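Hardware Basics, Unit 2: Inside the Case
Notes by Sofia Gkikas

Reading before class: the Brurnby handout, first 20 pages. The other 26 are about printers and can wait until September, or retirement.

Getting oriented

Ground yourself before you touch anything. Case off, power cord out, coffee at the other end of the bench. Shiela Manalo runs the lab section and has strong feelings about the coffee.

Find the processor first, because everything else is easier to name once you know where it lives. On the larger boards it sits in a metal retention frame with memory slots on both sides. The slots are long and thin and come with latches at the ends. People mix them up with expansion slots every year, usually while holding the wrong card.

A board of this type has four slots to the left of the socket and four to the right. The round silver thing farther up is the coin-cell battery, which keeps the clock and the firmware settings alive. It is also the cheapest part on the board and the one most often blamed. 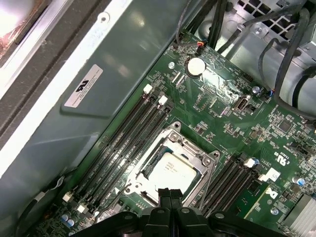 Handling the processor

Hold it by the edges. The silver top is a heat spreader and will survive a fingerprint, though you'll be wiping it off before the paste goes on. The contacts underneath are less forgiving – so are the ones in the socket.

Line up the corner mark, lower it straight in, and let go. If it needs pushing, it's the wrong way around. Close the frame only when the chip sits flat.

For lab: sketch your own board and label the socket, memory slots, battery and one fan header. Artistic merit is worth 2 points out of 50.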